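Speaker notes – Zornik cell, what you get and what we think of it
Hsiu-ying Leung, Listgate

Good afternoon. Wait for the lights, then say thanks to Olga Antunes for the invitation. I have 25 minutes, so please keep questions for the end.

Start with the offer. Zornik is sold as a service: two arms, the grippers, setup and 6 days of training. Our test job was small wooden windows, the dollhouse type, held in a clamp.
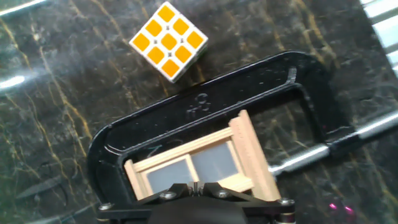

Gripper at the lower edge of the window, seen from the wrist camera.

Explain why we chose small parts. Our customers ask for them, and most kits are shown with big boxes.
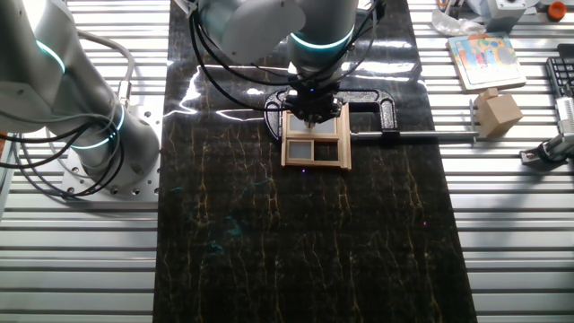
The price covers both arms, and I want people to hear this clearly. Many in the room will compare with Avside, where the second arm is extra. Point to the window, lying flat in the black clamp with the gripper touching its top edge. Thin wood like this is easy to mark, so ask the vendor for the force settings before you sign – we asked late.

Next, say something about cables. Pao-chu Tsao wrote in her review that they need more space than the manual says. I agree with her. 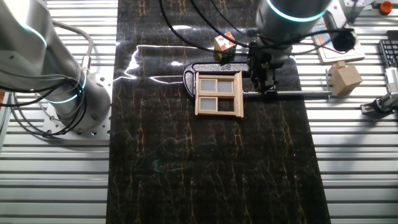 Gripper above the clamp. Three panes in the window, lower right open.

Support: the help desk answered us the same day, but only in the morning hours. Training was good, a little fast for beginners.
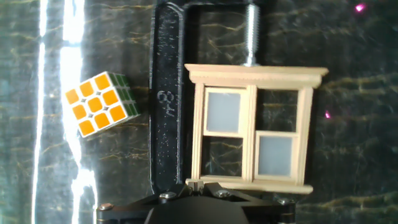 Window under the clamp screw, cornice at the top.

Our opinion: good for small shops with mixed work. We renewed until May. Give my mail address, then questions.

Related talks
Sum-yee Shek: Buying your first gripper
Hoi-yan Shih: Service contracts in plain words
Chou kit, 28 days later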